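# Setelley opens its home teaching programme to 200 households

*Hand-held grippers teach robots everyday jobs, one kitchen, sofa and bedroom at a time*

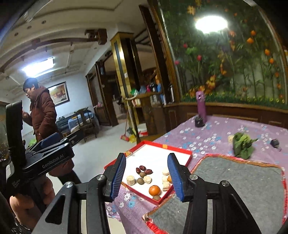

*Two hand-held grippers, one with its fingers open at a red box of small foods, including dates and a mandarin.*

**Rowlands, February** – Setelley is opening its home teaching programme to 200 households, after a first season in which 58 families spent their spare hours showing robots how to sort, pack, fold, pour and put away. Places are open now, and no technical background is needed. If you can pick up an orange, you can take part!

The programme is called Ninel. People who join are lent a pair of hand-held grippers, one for each hand, and use them to carry out ordinary jobs in their own rooms. A camera on each gripper records the work from close up, along with the way the tool moves through the air and how wide the fingers are open. Those recordings are then used to train robot arms fitted with fingers of the same shape.

"We used to bring people into our workshop and ask them to pretend it was a kitchen," said Puspita Hidayat, who leads Ninel. "They were very polite about it, and they all did the same thing in the same way on the same table. Then we sent the first grippers home with people and the recordings were completely different. Someone was sorting sweets on a bed. Someone was putting the shopping away with the radio on and a cat in the bag. I remember watching those first clips and thinking, yes, this is what we need the robot to see."

## Teaching by doing

Most robot arms are still taught in one of two ways. A programmer can write out each movement, which works well in a factory where every part arrives in the same place. Or an operator can steer the arm by remote control, watching through a screen or standing beside it and moving a second, smaller arm that the big one copies.

Setelley has done plenty of the second kind and will carry on doing it. Remote control has the great advantage that the robot itself is doing the job, so whatever is recorded is something the robot can certainly manage. It is also slow. An operator needs a few days to get comfortable, the arm has to be bolted down, and it does not travel well up a flight of stairs.

With a hand-held gripper the person's own arm does the reaching. You feel the weight of what you have picked up, and you notice when it begins to slip. Most newcomers to Ninel are recording useful work within their first hour, and children tend to be very keen to have a go (only adults may record, we're afraid).

Small food is a favourite task with the team. Dried dates are wrinkled and like to cluster together. A mandarin is round and rolls if it is pinched off-centre. Pale, cylindrical pieces of sweet or dried yam can be stood up, laid flat or stacked, and each needs a slightly different approach. Put them together in one box with raised sides and the gripper also has to come in at an angle that clears the rim. A person works all this out without thinking, and the recording keeps hold of it.

## What the first season brought

The 58 families in the first season recorded more than 800 hours between them. They were given a short list of jobs to start from, but were encouraged to add their own, and they did so with great energy. Among the additions were topping and tailing beans, pairing socks, refilling a pepper mill, laying out a tray of snacks for visitors and getting the last biscuit out of a tall tin.

Hollis Fitzsimmons, who looks after the training side at Setelley, said the variety had shown up quickly in the robots' behaviour.

"Our arm was good at picking fruit off a plain white table and hopeless at picking it off anything with a pattern," he said. "A flowery sheet would stop it dead. After we added the home recordings it stopped caring so much what was underneath. It still makes some daft mistakes. It has a real weakness for putting things back where it found them. But it will now try again after a fumble, and I'm sure it picked that up from watching people fumble. We've asked everyone to leave the fumbles in!"

Recordings in which something is dropped or rolls away are kept and marked as such. Reviewers at Setelley also mark the moment at which each object is gripped and the moment it is let go, and those notes go into the training alongside the recordings.

## Working with Rarnetti

The larger programme is being run together with Rarnetti, which will handle deliveries, spare parts and the telephone helpline. Rarnetti's team visited a number of first-season homes and came back with a long list of practical improvements, several of which are ready for the new intake:

- a softer carrying case that fits on a bus seat
- a printed card of starter tasks, with large type and no jargon
- a quick check at the start of each session that both grippers are recording
- a choice of evening helpline hours, up to 9 pm

There are 3 levels of task to choose from. The first is one-handed picking and placing, such as moving fruit from a box to a bowl. The second uses both hands together, one steadying and the other moving. The third covers longer jobs with several stages, like unpacking a bag of vegetables and finding a place for everything. People can stay at whichever level they enjoy.

## Privacy at home

Recording in a lived-in home means that rooms, belongings and other people in the household will sometimes be in view. Everyone living at an address is asked for their agreement before the grippers are sent out, and any of them can change their mind later. Participants can look through each session before sending it in and delete whatever they like. Faces are blurred before reviewers see the recordings, and addresses are stored separately from the footage.

## How to join

Households may apply through the Ninel page on the Setelley website or by collecting a form from the Rowlands office. Applications from shared houses, small flats and homes with several generations under one roof are especially welcome, as are those from left-handed people, who were rather thin on the ground last time. Participants are paid for each accepted hour, and the grippers are lent free of charge for the length of the season.

An open afternoon will be held at the Rowlands office before the first cases go out. Visitors can try the grippers on a box of mixed fruit, have a turn at steering an arm by remote control, and compare the two for themselves. Puspita Hidayat and Hollis Fitzsimmons will both be there to answer questions.

**About Setelley**

Setelley develops training methods for robot arms that handle household objects. Its work covers hand-held demonstration, remote control and the review of recorded tasks. The company is based in Rowlands.

**Press contact**

Press desk, Setelley, Rowlands office. Interviews with the Ninel team and visits to the workshop can be arranged on request.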